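June, dye shed, morning

Indigo vat two is still sulking. The bloom on top is thin and coppery only in patches, and the liquid underneath is green going on grey. Gizella fed it fructose last night and it had settled by the time I got in. pH strip somewhere between 10 and 11, hard to call under the fluoro tube. Left the lid on and the heat pad at its lowest mark.

Vat one is fine. Dipped the test strips of the Hollow cloth (the plain weave, not the twill) three times at five minutes each, with an airing between. Good even mid-blue, no streaks except where I'd handled the corner with a wet glove. The twill takes the colour unevenly along the fold and I'm now fairly sure it's leftover size from the mill. Nelly says she scoured it. I think she scoured it once and it wants two goes. Will do a second scour with soda ash on a half metre and compare before we commit the rest.

Weights for the second scour, so I don't have to work it out again:

- dry cloth 121 g
- soda ash at 2 per cent of cloth weight, so call it 2.4 g
- a small squirt of the neutral soap
- enough water for the cloth to move freely

Simmer an hour, let it cool in the pot, rinse until the water runs clear. The last lot came out the colour of weak tea, and I'd expect the same again if I'm right about the size.

11.30

Scour on. Water yellow within ten minutes, so there was plenty left in it. Told Nelly, who took it well enough and has gone to check the other bolt.

Spent the wait on the madder. Duván ground the Nogueira root finer than last time and I'm not convinced it helps. It gets through the muslin and leaves specks on wool that don't shake out when dry. Coarse root in a tied bag gave us a cleaner skein and the red was as deep to my eye. For the next run: coarse, soak overnight, bring up slowly, hold below 70. The brown cast on skein 17 was almost certainly me letting the pot get away while I was on the phone to Elvira about the freight.

Elvira's news, for anyone reading this who wasn't here: the Minow order is confirmed at 100 metres, all mid-blue, no pattern. They want it matched to the swatch we sent in autumn. That swatch came out of a vat we've since dumped, and the only note I have for it says "four dips, good". I need to write these up better. Fredy has half the original swatch pinned in his folder and will bring it in so we can match against the cloth itself instead of my memory of it.

14.10

Scoured twill dry enough to try. Wet it out properly this time, squeezed, and gave it the same three dips in vat one as the plain weave. The fold line has gone. There's still a slight difference between the face and the back but that's the weave and I'm happy to leave it. So: two scours for all the Hollow twill from here on, whatever the label on the bolt says.

The match to the Minow swatch will have to wait for Fredy. By eye I'd say we're a dip short. Blue always dries down lighter than it looks coming out, and the rinse takes a bit more, so I'm not judging it until it's been through the vinegar bath and the iron.

Rub test on the plain weave, white cotton, twenty strokes dry and twenty damp. Dry was clean. Damp left a faint grey mark. Acceptable for cushions, not for anything worn against a pale shirt. A longer final rinse might fix it — try an overnight soak, change the water in the morning, test again.

16.00

Vat two has come good. Bloom right across the top and the liquid a proper yellow-green. It needed time and warmth and less fiddling. Moved the heat pad up one mark and wrote NO DIPPING on the lid. Gizella can have first go at it tomorrow.

Still to do:

- second scour on the rest of the twill (Nelly)
- reorder soda ash and pH strips, the ones from Vuvby with the wider range (Duván)
- original swatch (Fredy)
- new muslin, the old piece has a hole near the hem
- overnight soak on the plain weave, me, before I lock up 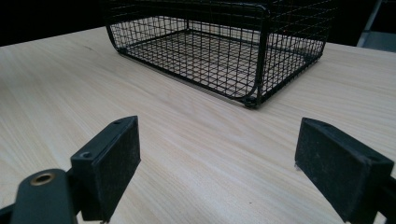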